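A calçada que não existe

Uma semana com a equipe que ensina um entregador de seis rodas a se comportar na rua, sem sair da cadeira

O Hadi Saab me avisou logo na chegada: "traz casaco, porque a sala é gelada e a gente quase não levanta". Ele tinha razão nas duas coisas. Passei cinco dias na Prolmont acompanhando o pessoal do Talo, o software que decide por onde anda um robozinho de entregas, e o robô de carne e osso (de plástico e bateria, vá) eu só vi no último dia, na tomada, carregando.

O que se faz ali é rodar simulação. Muita! Toda noite o servidor dispara 700 percursos por uma cidade renderizada, cada um com um sorteio diferente de posição do sol, obstáculo e ponto de partida, e de manhã o Ronaldo Assunção abre a lista do que deu errado com uma xícara de café do tamanho de um balde. No meu primeiro dia eram 16 falhas. Ele ficou contente, eu fiquei assustado, e aí ele me explicou que uma noite sem falha nenhuma costuma ser sinal de teste fácil demais.

A maioria das falhas é boba. O robô para diante de uma sombra porque o módulo de percepção acha que é degrau. Ou então o planejador, que é outro pedaço do código, recebe um mapa de custo todo manchado e resolve dar uma volta ridícula em torno de coisa nenhuma. O Karim Moussa, que escreveu esse planejador em fevereiro e já reescreveu metade, fala dele como quem fala de um sobrinho teimoso.

Eu quis saber por que não usar só filmagem de rua de verdade. Eles usam também, mas filmagem não deixa mudar nada. Na simulação o Karim arrasta o sol para o outro lado e roda o mesmo trecho outra vez, com a mesma semente, até entender qual linha do código tomou a decisão errada. Cada percurso guarda mais de 80 variáveis de configuração, e eu juro que tentei acompanhar a planilha.

O trecho que me fizeram estudar foi uma esquina: muro de tijolo branco à esquerda, com a sombra avançando em ponta sobre a calçada, e o meio-fio correndo até a faixa de pedestres.
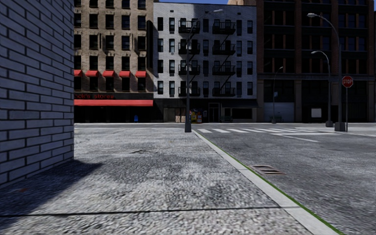 O percurso 1888

Foi esse o número que virou apelido na sala. Na versão antiga, o robô travava antes da ponta da sombra e ficava lá até estourar o tempo. O Karim baixou o peso que o planejador dava a mudanças bruscas de brilho, rodou de novo, e o bicho passou reto pela sombra (aplausos, inclusive meus). Só que no percurso seguinte ele raspou num meio-fio baixinho. Voltou tudo para a bancada, e o Ronaldo foi buscar mais café.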